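Comparison of Two Grippers and Two Controllers for Lid Transfer in a Simulated Plate-Handling Cell

Student project report, laboratory automation module

Summary

This report compares two parallel grippers and two motion controllers for moving lids and plates between fixed positions on a laboratory deck. All work was done in simulation. The Rasach gripper with the Haddad controller gave the most repeatable placing. The Favix gripper was quicker to close but was more sensitive to errors in approach angle. None of the results has been checked on hardware.

1. Background

Plate lids are light, thin and easily tilted. A gripper that holds a full plate well may still drop a lid or set it down out of line with the holder. The earlier project in this series dealt only with whole plates and used one gripper throughout. Its report recommended that lids be treated as a separate case, and that recommendation is the starting point here.

The questions were:
Does finger shape or controller choice have the larger effect on placing error?
Can one set of approach parameters be used for every position on the deck?

2. Simulated cell

The cell was built in the Rumari simulator from the room model supplied with the module. A single arm stands at one end of a table with a perforated board. The plate positions lie on the far half of the board, in two rows, and each has a label. A control box with push buttons sits between the arm base and the plates. It was kept in the model as an obstacle, and the planner was required to clear it.

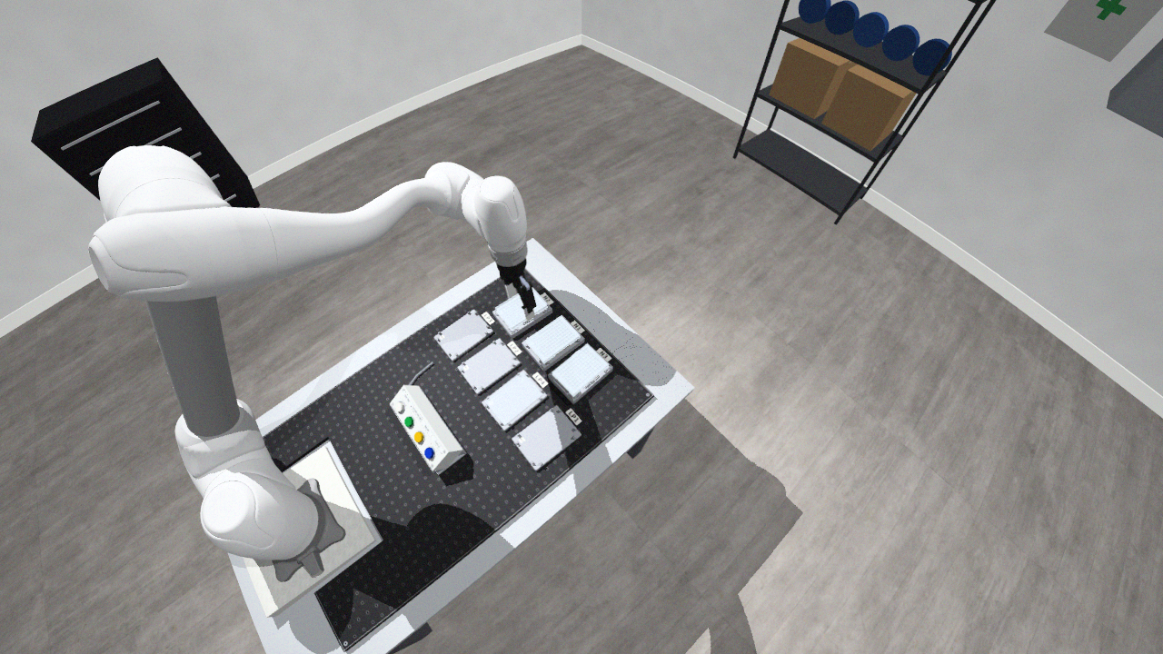 Figure 1. Arm and deck in the Rumari cell, gripper pointing down at the far row.

The room lighting was left at the default setting. This produces hard shadows across the deck, which had some bearing on the camera results in section 5.

3. Equipment models

Two gripper models were used. The Rasach model has flat pads and a linked finger mechanism. The Favix model has shorter pads and a smaller opening range. Both were fitted to the same wrist flange, and the tool centre point was measured again after each change.

The controllers were the default position controller in Rumari and the Haddad controller, which adds a force limit during closing. The closing force was set to the same value in both cases. Joint speed limits were not altered.

4. Method

Each run consisted of one pick and one place. The start and end positions were drawn from a fixed list so that every combination of gripper and controller met the same sequence. A run was scored as a success if the lid finished within 2 mm of the nominal position and had not touched a neighbouring plate. A total of 3,000 runs were completed, shared equally between the four combinations.

The steps in a run were as follows.

1. Load the deck state from file and move the arm to the ready pose.
2. Move above the start position with the fingers open.
3. Descend until the pads are level with the lid edge. The label positions LP1 to LP4 were used as reference points when checking finger clearance.

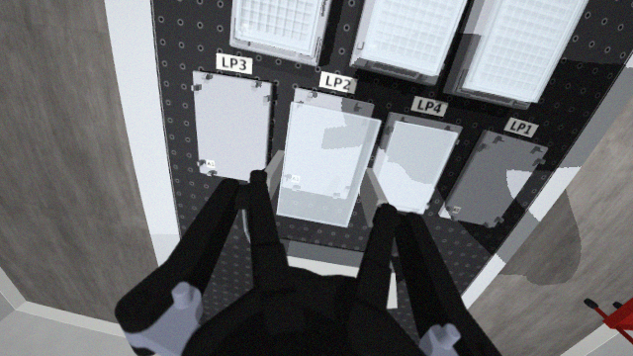

4. Close the fingers until the force limit or the width limit is reached.
5. Raise the lid, move to the end position and lower it.
6. Open the fingers, withdraw and record the final position of the lid.

Runs in which the planner found no path were repeated once with a new seed. If the second attempt also failed, the run was counted as a failure.

5. Results

Gripper choice had the larger effect. With the Rasach model, most failures were small offsets along the long side of the lid. With the Favix model, the usual failure was a tilt at the moment of closing, followed by a poor release. Changing from the default controller to the Haddad controller reduced tilting for both grippers, at the cost of a slower close.

A single set of approach parameters was not enough. Positions furthest from the base needed a lower approach speed, as the arm was close to full reach and the wrist corrected late. Two parameter sets, one for each row, removed most of this difference.

An overhead camera model was also tried for finding the lid edge. It was unreliable where a shadow boundary crossed a plate, and in up to 15 per cent of frames the shadow edge was reported in place of the lid edge. The camera was therefore not used in the scored runs. 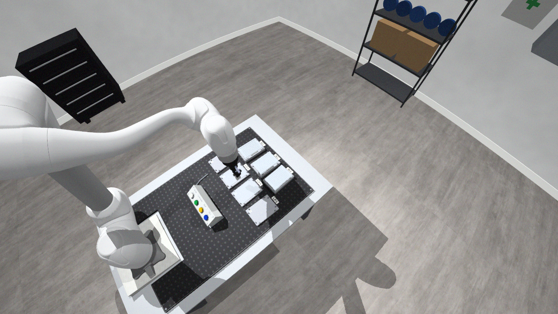 Figure 2. Gripper above a plate, with the control box to the left of the plates.

6. Limitations

Contact in the simulator is simplified. Lids are treated as rigid, and friction is constant over the pad. A real lid can bow slightly when squeezed, and this would probably favour the lower closing force. Static charge and condensation were not modelled.

The list of moves contained 36 pairs of positions and did not include stacked plates. Wear of the pads was ignored.

7. Further work

The next stage should repeat the Rasach and Haddad combination on hardware with a reduced list of moves. The camera method could be tested again under diffuse lighting before any change is made to the edge detection itself. The parameter files and run logs are stored in the module repository under the Rumari folder, sorted by gripper and then by controller.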